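Speaker notes, July 28, 2018
Talk: Two arms on a bench, and a pile of towels
Slot is 25 minutes with questions. Water is on the left side of the lectern.

## Opening (2 min)

Say hello, thank the Vesville shop for the room. I'm Eylül Toprak. I build things in a shared workshop and I'm not an engineer by training.

The project is called Drimness. It's a pair of small arms bolted to a bench, and the job I gave them is folding laundry. I started in April. The talk is mostly about the fingers, which took up most of my time.

Ask who has built an arm or a gripper of any kind. If it's more than half the room, skip the next section and go straight to the fingers.

## What's on the bench (3 min)

Two arms, one gripper each, two fingers per gripper. The controller board and power supply sit under the bench in a plastic tub with holes drilled in the lid. Total spend so far is 400 dollars, leaving out the tools I already had and the parts I broke.

The second-hand servos came from a seller in Nultberg. Mention that I paid for shipping twice, once for the wrong size.

The top of the bench is white. Before that I worked on bare particle board and the overhead camera kept losing the edge of anything brown or tan. White has its own problem with shadows, so leave time for that later.

Don't go into the wiring. There's a diagram in the handout.

## Fingers, first version (4 min)

Printed fingers, flat, no pads. They picked up wooden blocks fine and I thought I was nearly done. On a washcloth they closed, slid, and came up with nothing.

Second try was foam weatherstrip glued to the inside faces. Good grip for an evening. Then the foam started to tear and left crumbs in the cloth.

Pass the old fingers around here. Ask for them back.

## Fingers, current version (5 min)

Black rubber pads on the tips and blue tape around the fingers below them. The tape does three jobs:

- It covers the layer lines in the print, which used to snag loops.
- It holds the loose bits against the finger.
- The camera can find it. Very little laundry in my house is that blue.

Tape is cheap and I change it when it gets wrinkled enough to bother me. Wrap from the base up toward the pad and leave the screws on the base clear, or you'll be cutting tape off every time you adjust something. I learned this after doing all four fingers the other way.

Leave the next slide up while explaining the grip. One finger goes on top of the towel and presses in. The other stays low, just past the folded edge. Point out how far the pad sinks into the terry. With a bedsheet you get almost none of that, and the same squeeze setting doesn't carry over.

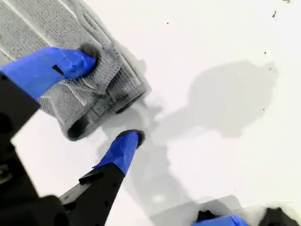

## Getting hold of the fold (4 min)

The lower finger has to get under the edge without shoving the whole towel across the bench. Three settings matter: height above the bench, closing speed, and how hard the top finger pushes down before the bottom one moves.

Height is the touchy one. Too low and the pad drags on the surface. Too high and it pokes the side of the fold and rolls it away. I set it by hand with a strip of card as a gauge, and I redo it whenever the bench has been moved.

Closing speed: slow. I have nothing clever to say about it.

Push: enough to pin the cloth. If the top finger bends, back off.

I kept a log of grasp attempts in a notebook. 231 are written down. The early pages are mostly misses and a few say only "no." If someone asks for a success rate, tell them I changed the setup too many times during the log for one number to mean much.

## Shadows and lint (3 min)

The lamp is overhead, so the arms throw gray shadows on the bench, and a gray towel next to a gray shadow is hard for a cheap camera. For a while the software drew the towel outline around the shadow. I moved to a second lamp at the side, which helped with sheets and did less for towels. Still open.

Lint shows up as dark specks. I told the software to ignore anything smaller than a coin, and I wipe the bench between runs.

## What's next (2 min)

- Handing a corner from one arm to the other. Works with a dish towel, sometimes.
- Thinner pads for sheets.
- Moving the code to Sachdeva, the shop's shared server, so other members can try it.

## Questions

Likely ones: why not suction (tried it, terry leaks air), how long one towel takes (too long, say so), can I have the files (yes, sign the sheet by the door).

Collect the old fingers before leaving.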